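Cuaderno > Taller > Demostraciones con pinza de mano

11 de diciembre de 2025

Tarea: coger la lata redonda y dejarla al otro lado de la mesa. Objetivo, 50 demostraciones. Válidas, 23. El resto, mi pulso.

Styliani Mavromatis insiste en entrar despacio y cerrar a media altura. Yo cierro en la tapa, que es ornamentada y traicionera, y luego le echo la culpa a la calibración. Dikach se traga las trayectorias sin protestar —ya protestará la política cuando la entrenemos—.

Ojo con los flecos del dedo izquierdo: cortarlos antes de la próxima tanda, o el robot aprenderá que las latas tienen pelo.

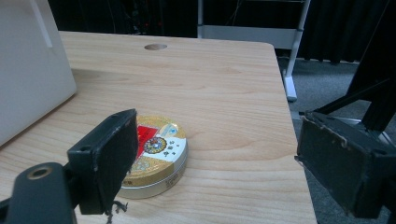 Pendiente

- Cambiar las almohadillas de los dos dedos.
- Repetir 2 tomas con la lata más cerca del agujero de la mesa.
- Preguntar en Starnstead por qué mi carpeta se llama «final_buena_2».

Última actualización: hoy, antes de cenar

Usamos cookies propias para recordar su sesión. Aceptar | Configurar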